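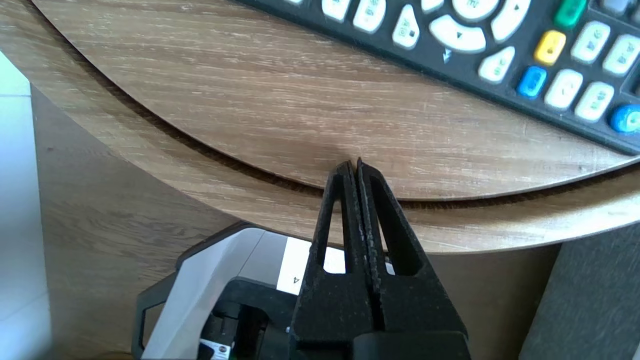 OK so I finally did the thing I have been threatening to do on here for months and moved the whole newsletter off Tlapale. Long thread, get a snack.

Background for new people: I write a little newsletter about regional bus and train travel. Timetables, station coffee, which side to sit on for the good views. It has nearly 300 subscribers and I love every one of you weirdos.

I started on Tlapale because it was free and it took me one evening to set up. No complaints about the first year at all. The editor was nice, the emails went out, people wrote back.

Then they changed the scheduling. You used to be able to write a post at night and have it go out at 6 in the morning. Now that's on the paid plan, so I was getting up and hitting send in my bathrobe like it was a newspaper route.

And the footer! Every email started carrying a big "discover more like this" block underneath my sign-off. A reader wrote to ask why I was recommending a crypto digest. I was not recommending a crypto digest!!

I tried Linis first because half the people I follow are on it. It's pretty. Really pretty, I mean it, the fonts alone almost got me. But it wouldn't take my old posts without stripping out every table, and my newsletter is like 40% tables (departure times are tables, I don't know what to tell you).

I spent a whole weekend rebuilding the tables for my coast line post by hand before I admitted this was a terrible plan. I had 20 of those posts to go.

So, Sedodine. It's smaller, it looks kind of like a tax form, and the help pages read like they were written by one very tired person. I adore it. The import took my tables. All of them. I got a bit emotional about a bus timetable.

What moved over fine: the posts, the subscriber list, the dates, most of the links.

What did not: comments (gone, I saved them to a text file), the little heart counts (whatever), and anything where one post linked to another post. Those links all still pointed at the old address, so I've been fixing them a few at a time while my dinner is in the oven.

If you're planning a move like this, export your list BEFORE you poke at anything in settings. I switched my address over first and then got locked out of the export page for 3 days while it "verified" me. Very calm 3 days over here, as you can imagine.

Also send yourself a test on your phone. My first test looked great on the laptop, and on the phone the Gresilstead timetable was one column wide and went on forever. You could've scrolled from Gresilstead to the sea.

Fixed it by splitting weekday and weekend trains into two tables. Should've done that from the start, it's way easier to read. The evening trains have their own line at the bottom now, since that's what everybody emails me about anyway.

Money stuff, because somebody always asks: Sedodine is $100 a year for my size of list. Tlapale was free, but the plan with scheduling would have come out higher than that, and I'd still have had the crypto digest.

I'm not going paid, by the way. A couple of you offered and that is so kind, but if I take money I'll feel like I have to be on time, and this is a newsletter about regional trains, so come on.

There's a tip link at the bottom now if you want to buy me a station coffee. The one at Gresilstead comes in a paper cup with the lid that never fits. I keep buying it.

If you were already subscribed you don't need to do anything. If the next one doesn't show up, check your spam and drag it out, and that should teach your inbox to behave. Gmail people especially, it likes to hide me under promotions.

Next issue is the valley bus, the slow one that stops at the garden center. After that I want to do the June timetable changes, if the operator ever puts them up. Last year they came as a photo of a sheet of paper taped to a window.

Replies are open if you've moved your own newsletter and have tips for fixing old links faster. I'm still only up to the second winter.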